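A Quieter Shore: Three Settlements on the Trevovside Coast

25/07/2003
By the Travel Desk

Visitors who know the Trevovside coast generally know only its southern end, where the hotels are large, the parking lots are full by midmorning, and the boardwalk stays open late into the night. The northern stretch receives far fewer guests. It begins where the main highway turns inland and continues for 22 miles along a two-lane road with a single filling station. Those who make the drive will find three small settlements, a long public beach, and very little organized entertainment. For many families, that is sufficient.

Our newsletter delivers travel features and seasonal offers to your inbox twice a month. Enter your e-mail address to subscribe. You may cancel at any time.

The first of the settlements is Forau, which has the only grocery store of any size. Guests renting a house farther north are advised to shop there before continuing, as the small market in Badawi closes early and carries a limited selection of fresh produce. Prices in Forau are somewhat higher than in the city, although the fish counter is a fair exception. Bluefish, flounder, and clams are sold from early morning and are frequently gone by lunch.

Forau also maintains the area's visitor office, located beside the post office in a low brick building. Beach maps, tide tables, and fishing permits are available at the counter. Vehicles are allowed on the sand only north of the second access road, and a permit must be displayed on the dashboard at all times. The weekly permit costs 14 dollars.

Badawi, the middle settlement, is the oldest of the three and the most agreeable for a stay of a week or more. Its houses stand on pilings behind the dune line, most of them painted gray or white, with deep porches on the ocean side. There are 233 rental houses in all, ranging from one-bedroom cottages to large properties designed for two or three families traveling together. Reservations for the summer are usually made in the preceding October, and the houses nearest the water are taken first.

The beach at Badawi is wide and gently sloped, and at low tide it offers firm sand for walking or bicycling. Lifeguards are on duty at the two central access points through the season. Swimmers elsewhere should observe the posted flags and take particular care after a storm, when the currents along the outer bar can be strong. Dogs are permitted on a leash before nine in the morning and after six in the evening. Open fires are prohibited on the beach itself - a rule that is enforced - but charcoal grills may be used in the picnic area behind the dunes.

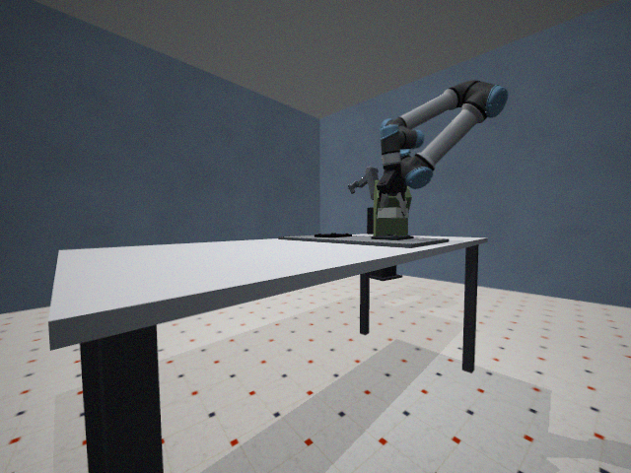

Where to Stay and Eat

The only hotel on the northern stretch is the Zunanano, a three-story property of modest size at the upper edge of Badawi. Rooms facing the ocean have balconies, and those facing the sound have the better sunsets. The furnishings are plain and well kept. Breakfast is included in the rate and is served on the ground floor until ten. The hotel does not have a swimming pool, and there are no televisions in the rooms on the upper floor, an arrangement that some guests request specifically.

Dining choices are few. The Zunanano operates a restaurant that is open to the public each evening, with a short menu built on local seafood. Reservations are recommended in July and August. Elsewhere in Badawi there is a sandwich shop, a pancake house, and a stand that sells fried clams and lemonade from a window. Visitors accustomed to a wider range will need to drive back toward the south, a trip of considerable length after dark on an unlit road. Most families renting a house prepare the evening meal at home.

The Northern End

Beyond Badawi the road narrows and the houses become scattered. The last settlement is known simply as the Landing, and it consists of a boat ramp, a bait shop, and 11 cottages set among low pines. The ramp gives access to the sound, where the water is shallow, calm, and well suited to kayaks and small sailboats. Both may be rented by the half day from the bait shop. Children who find the ocean surf too rough are often happier on this side.

A marked trail leads from the Landing through the marsh to an observation platform. The walk is level and takes less than an hour in each direction. Herons and egrets are common throughout the summer, and ospreys nest on the channel markers within view of the platform. Insect repellent is essential, particularly on still evenings. There is no drinking water along the route.

Planning a Visit

The season on the northern stretch runs from late May through the middle of October. The weeks after the end of the school vacation are among the most pleasant of the year - the water remains warm, rental rates fall, and tables are easily had. The visitor office closes for the winter, as does the pancake house. The Zunanano remains open until the end of October and reopens in the spring.

There is no public transportation north of Forau. Travelers arriving by bus should arrange for a taxi in advance through the visitor office, which keeps a list of licensed drivers.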